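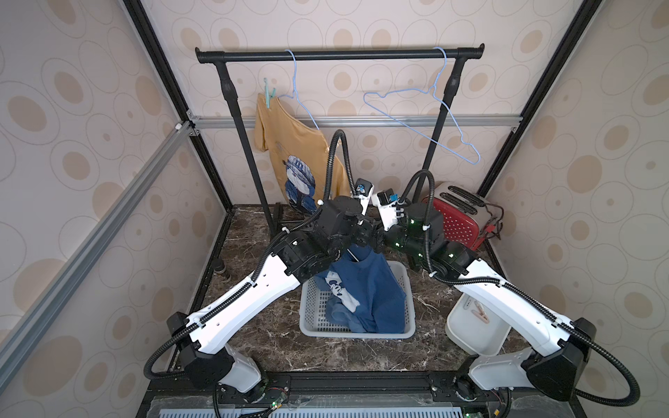
4.2 Seasonal movement in solid and veneered drawer fronts

We now turn to the part of the study we had most looked forward to: how drawer fronts behave over a full heating season in homes that people really live in. Earlier work on wood movement has mostly been done in climate cabinets, where humidity is stepped up and down on a timetable. Homes are far messier, and that is what makes them so interesting to measure!

Drawer fronts were fitted to 193 chests made to one pattern by the Breveck workshop. Solid oak fronts went into 93 of them and oak veneer on a birch plywood core into the other 100. All fronts were 200 mm high, with the grain running along the length, so that nearly all the expected movement would show as a change in height. The chests went to households in Bisasley and Statesbridge, and each was visited at intervals from autumn until the end of March. At every visit the gap above the top drawer was read with feeler gauges at the left, the middle and the right, and the room's humidity was noted. This gave 3,328 usable gap readings.

The solid fronts moved a good deal more than the veneered ones, as anyone who has planed a sticking drawer in August would guess. What surprised us was how uneven the movement was within a single front. In many of the solid pieces the gap opened more at one end than at the other, and the difference was largest where the chest stood with one side near a radiator. The veneered fronts showed hardly any of this. Their gaps stayed close to even from left to right, even in the driest rooms.

Figure 7 plots the change in gap against room humidity for both groups. The solid fronts follow a fairly straight line through the middle of the range and then flatten out in very dry rooms. We think this flattening comes from the oil finish slowing the loss of moisture, an idea first put to us by Kerstin Nordin, who finished the fronts and kept careful notes on every coat. Her notes also let us pick out a small batch with an extra coat on the inner face. Those fronts cupped less than the rest -- a lovely result, though the batch is too small to lean on.

Fig. 7. Change in gap above the top drawer against room humidity, for solid fronts (filled circles) and veneered fronts (open circles). Each point is the mean of three readings taken on one visit.

Runner type made little difference to the gap itself, but it mattered a great deal to how the drawer felt in use. Owners of chests with waxed wooden runners reported sticking far more often than owners of chests with Sasaki side-mounted slides, even where the measured gaps were the same. Rasha Mahasneh's interviews (Section 5) take this up in detail, and they are well worth reading alongside the numbers given in this section.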